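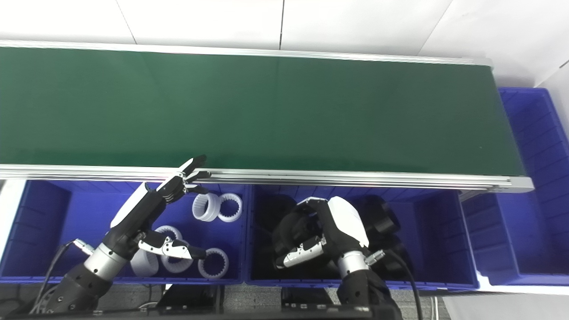
According to Tamsin Castellanos, a sorting cell of this kind spends more of its life being adjusted than being programmed, and any account of it that leaves out the adjustment is of little use to the people who must run it. The present section follows that advice and sets out how the Kadport cell was arranged and kept in working order during the trials.

Figure 3. The cell at Kadport, with both hands at the parts bins. White internally toothed rings are in the left bin and black parts in the middle bin. The conveyor runs behind the bins.

3.2 Cell layout and upkeep

The bins stand on the near side of the conveyor, just below its aluminum rail. An earlier layout at the Vekavard site placed them on a separate cart, and small shifts of the cart were the main source of failed grasps. In the current layout the rail serves as the reference edge. The operator pushes each bin against it before the start of a run and checks the position with a gauge block supplied by Arar. Bins are not taped or clamped, as they must be exchanged by hand between runs.

The two arms carry hands of the same type, with jointed fingers and an opposed thumb. The thumb requires the most attention. Its zero position drifts with use, and a drift that is harmless when the hand closes on the outside of a ring becomes significant when a fingertip must enter the toothed opening. The thumb joints are therefore zeroed at the start of every shift, and the full hand is recalibrated after 1000 grasps or whenever a fingertip is replaced.

Cable routing was revised once. Each wrist cable now leaves the side of the wrist in a slack curve. In the first arrangement the cable was tied close to the forearm, and the connector worked free when the wrist turned toward its limit. The loop must remain long enough for a full turn of the wrist and short enough to clear the bin walls. Its length is inspected every Thursday, together with the wrist screws.

Fingertips are wiped with a dry cloth between runs. Solvent cleaning, recommended in the Magalhães procedure, left the tips slippery for up to 8 minutes and was discontinued. Worn tips are replaced in full sets, and the old set is kept with the cell log until the next calibration has been accepted.

Faults are recorded by the operator on duty under the joint concerned. A hand that fails its zero check twice in one shift is removed and the spare fitted, after which the bin positions are taught again from the rail.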